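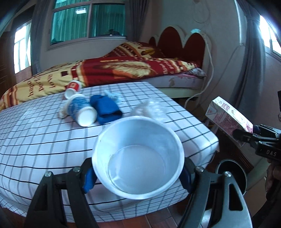

4. Cleaning the water tank and the filter

Clean the tank of your Riline humidifier every 3 days when it is in daily use. In August and other warm months, please clean it more often.

Caution: Pull the plug from the wall before you open the cover. Do not put the base under running water.

4.1 Lift the tank straight up with both hands. Some water can stay in the valve, so keep a towel near.

4.2 Pour out the old water. Do not drink it and do not give it to pets.

4.3 Mix 800 ml of warm water with 2 spoons of white vinegar in a clean bowl. Pour the mix into the tank and wait 5 minutes.

4.4 Wipe the inside with a soft cloth. Steel wool and hard brushes will scratch the wall of the tank.

4.5 Rinse the tank until the smell of vinegar is gone.

4.6 Turn the filter holder to the left and take the filter out. Wash it in cold water only. Soap closes the small holes of the filter.

Note: A filter which is yellow after washing is still good. Change it if it is torn or hard.

4.7 Let all parts dry in the air, then put the filter back and turn the holder to the right until you hear a click.

Go to section 5 if the red lamp stays on after cleaning.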